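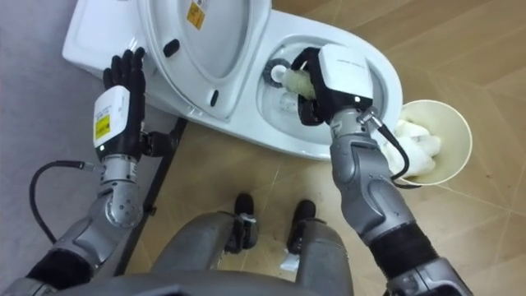 One listener wrote in to say that she had started our serial at chapter nine by mistake, enjoyed it very much, and only then went back to find out who everybody was. I have thought about her letter a good deal this winter, as it describes rather well how most people seem to come to stories read aloud.

The serial is called Clumholm, after the island where it happens, and it began as a short story of 4,000 words that I couldn't finish. The ferry kept arriving and I never knew who was on it! So in December I cut the thing into pieces, read the first into a microphone with a blanket over my head, and put it out to see whether I would be forced to write the next. I was, more or less.

Each part now runs to 1,395 words, a number I settled on after reading one aloud and finding that my voice gave out just there. (I have tried honey, and I have tried standing up.)
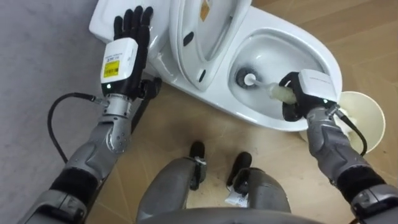
Reading for the ear

You learn very quickly which sentences were only ever meant for the eye. Anything with three commas and a bracket in it will trip you, and I am terribly fond of brackets. I rewrote the harbour chapter twice for that reason, and the old ferryman, Urko, lost most of his long speeches.

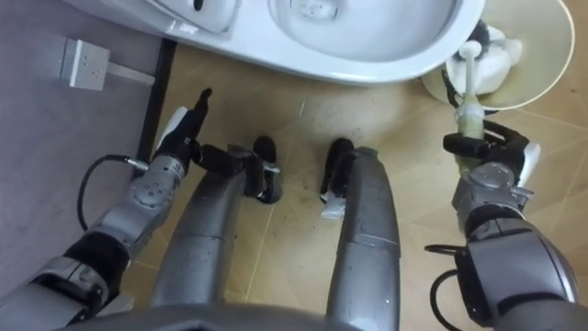 He is better for it, I think, though I do miss the one about the eels. Urko was meant to appear once, tie up the boat and go home to his supper. Then the letters came in asking after him, and now he has a house, a bad knee and opinions on the price of rope.

I record in the evenings, when the road is quiet, and I leave in the odd page turn. A small magazine called Atach has kindly agreed to print the first 2 parts, with the brackets put back.

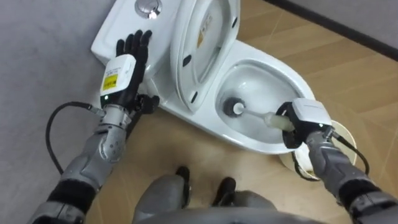 The printed version will have a map as well, drawn by me and not to be used for sailing. There are 100 copies to begin with, and the next part goes out on March 24, 2025, with the ferry running late and Urko in a foul temper.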